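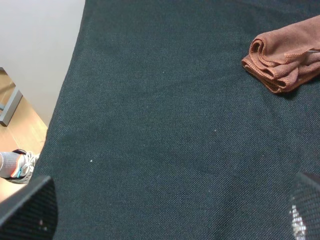
gripside
Posted 6 September 2018
Before I sign anything I'd like a sanity check on the second arm. Lurard wants us on a 12 month lease with the Shim fingers included, and the sales guy keeps talking about throughput. My worry is soft stuff. A folded brown towel on dark cloth is the sort of thing we'd need it to pick all day, and their quote doesn't mention fabric once. Has anyone had that put in writing?

benchrat_8
No, and you won't get it. Ask what a spare set of fingers costs. We paid 322 a pair and the rep acted surprised that they wear.

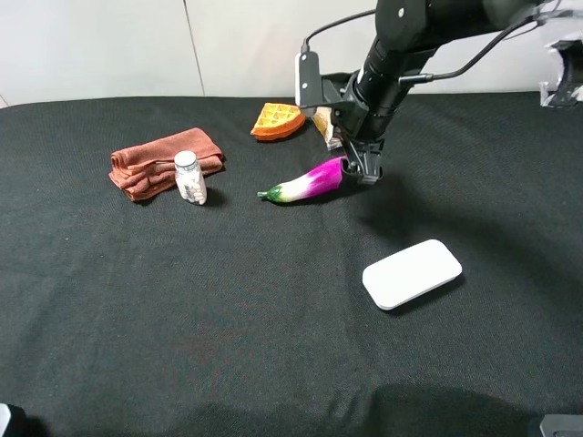

Also check who pays for shipping when it goes back. Ours was us, both ways.

Tolliver Cells
Disagree with the gloom. We lease through Londov and had one service call in 7 months. Buying outright ties up money you'll want for cameras and mounts.

gripside
One call in 7 months doing what, though? Hard plastic parts?

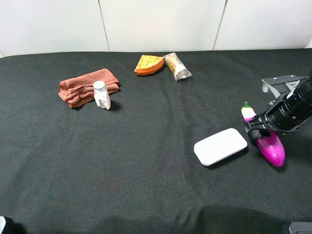
If so it tells me nothing about cloth. I've asked for a trial until October, at their expense. No reply yet.

benchrat_8
They'll offer you the Brevilix software bundle instead. Read the renewal clause before you say yes.

Tolliver Cells
Mostly plastic, yes. I'd still lease.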